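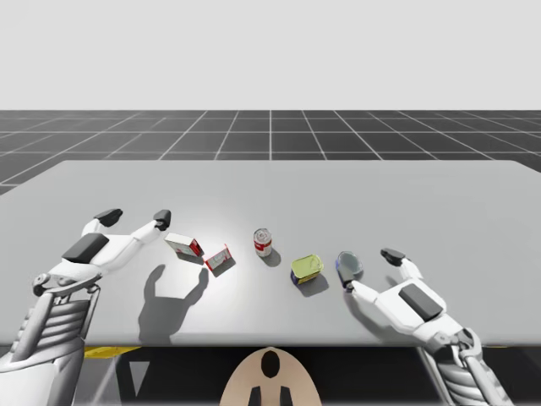 Five small grocery-style items in a row on a gray tabletop.

Lekota Pantry Swap Fills the Old Depot Hall in Its Biggest Year Yet

Tuesday, October 16, 2018

The line was already past the bike racks when the doors opened on Saturday morning, and it hardly got shorter until lunch. The Lekota Pantry Swap, now in its fourth year, brought 386 people through Depot Hall and moved 1349 items from the back of one kitchen cupboard to the front of another. Both numbers are records, and you could feel it in the room!

The idea is simple. Bring the unopened, in-date food you bought and never got to, get a token for each item, and spend your tokens on something you'll really cook. Cans, boxes, tins, jars and sealed bags of dry goods are all welcome. Fresh and frozen food stays home.

Ntombi Chauke started the swap after moving apartments and finding she owned nine cans of chickpeas. "I thought, somebody on this street has nine cans of something I want," she said on Saturday, still stamping tokens with one hand. "The first year we had two card tables and a cash box full of buttons. Look at it now."

This year the hall was laid out in 30 stations, sorted by what goes into a meal instead of by package type, so beans sat next to rice and tomatoes sat next to pasta. The change was suggested by Mahfuz Begum, who cooked all day at the tasting counter with whatever people handed him. His sardine and lemon rice was gone in minutes, and the pumpkin curry that followed it went almost as fast (this reporter got the last spoonful and has no regrets).

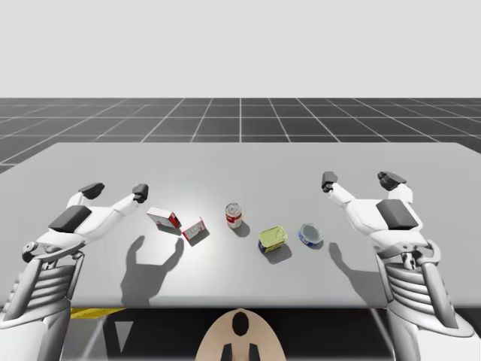 There was plenty going on away from the food, too. Soon-im Koo ran two sessions on reading date labels, and both were standing room only. She walked the crowd through the difference between "best by" and "use by," then took questions for so long that the second group came in and joined the first. Her handout on storing flour and dried beans will be at the Lekota library desk through the end of the month.

Kids had their own corner, where they drew new labels for mystery soups and voted on the best one. The winner, "Dragon Noodle Thunder," is taped up in the window of Dondell Hardware on Canal Street and is well worth the walk.

Everything left over at closing went to the Cesiria Street food shelf — 81 items in all, down from last year, which the organizers were delighted about. A smaller pile means more people found something they wanted. Lwazi Motaung, who drove the boxes over, said the baking supplies were especially welcome with the holidays coming.

Chauke is already planning a summer swap for July, with picnic food as the theme and, if the weather is kind, tables out on the lawn. The next regular swap will be back at Depot Hall next fall. Anyone who'd like to run a station or teach a short session can leave a name at the library desk, and unused tokens from Saturday will be good at either event.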